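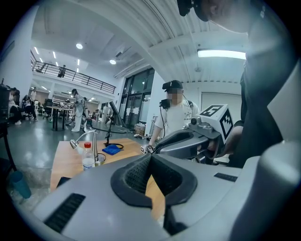
Red-capped bottle and folded blue cloth on the table, with a man in a white T-shirt behind.

Ondura finishes its first season of growing in fake moon dirt

Posted 02/01/2022

The Ondura project has wrapped up its first full season of growing plants in simulated lunar soil, and the results are mixed. Radishes did better than expected. Lettuce did poorly. The peas came up, flowered and then stopped, and the team still doesn't know why.

Ondura began in September at the Ragnarsson greenhouse in Harkirthorpe. It is a small project with a narrow question: how little do you have to add to moon soil before an ordinary garden plant will live in it? Most of the ideas for feeding people on the Moon depend on hydroponics, where roots sit in water with nutrients mixed in. That works, but all of the equipment and all of the nutrients have to be carried up there. Soil is already on the ground when you arrive.

The trouble is that it isn't soil in the way a gardener would use the word. The loose material on the Moon's surface is crushed rock, made by a very long history of impacts. It has never been rained on or blown about, so the grains keep their sharp edges. There is no rotted plant matter in it and nothing alive. When water is poured on, the fine part packs down and sets like a crust, and roots have trouble getting air.

The project doesn't use real moon material. It uses a simulant made by Suto, which grinds volcanic rock and sifts it to match the size and shape of the real grains. The first order was 740 pounds, delivered in sealed drums. Anyone working with it has to wear a dust mask, and the drums stay closed when they aren't being used.

Yara Nassar runs the planting side of the project. She set up 16 trays, each filled with the same depth of simulant. Four got nothing but water. The rest got different amounts of compost, worm castings or a mix of both. Every tray had the same light, the same temperature and the same watering schedule.
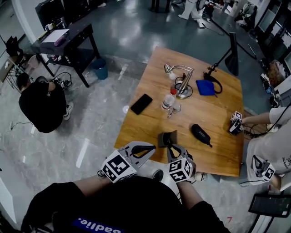 The four plain trays went the way most of us would have guessed. Seeds sprouted in all of them, which only means that the seeds had enough stored food to get started. After that the seedlings turned purple at the stems and stayed very small. None of them made it to a second set of true leaves.

The compost trays were more interesting. Nassar had assumed that more compost would always be better, and for the lettuce that held true. For the radishes it didn't. The radishes in the trays with a medium amount of compost grew rounder and more even roots than the ones with the most. She thinks the richest trays held too much water near the bottom, where the fine grains had settled.

"I would have bet on the rich trays," she said. "We dug them up and the lower inch was like putty."

Worm castings helped with the crust. Trays that had them stayed crumbly on top for longer, and water soaked in without pooling. The castings are heavy, though, and weight is the whole problem when you are sending things to the Moon. The team wants to find out if a crop grown in one round can be chopped up, composted and put back to do the same job in the next.

As for the peas, they looked healthy up to the point of flowering. The flowers dropped and no pods formed. It could be a shortage of some nutrient, or it could be that the greenhouse got too warm that week. The heater log has a gap in it, so the second explanation can't be ruled out. Peas will be planted again with a separate thermometer in each tray.

A lot of people have asked if the radishes are safe to eat. For now the answer is that no one is eating them. Volcanic rock can contain metals that plants take up through their roots, and samples have been sent out for testing. The results will go in a later issue.

The second season will use fewer kinds of plants and more trays of each. Lettuce is being dropped. Radishes and peas are staying, and dwarf beans will be added. The team has also sown 200 radish seeds in used simulant from the first season, with the old roots left in, to see if the material improves as it is reused.

The greenhouse will be open to newsletter readers once the beans are up. There is room for small groups only, and the floor near the drums gets slippery, so wear shoes with a decent grip. To be put on the list, reply to this newsletter with your name and the number of people coming.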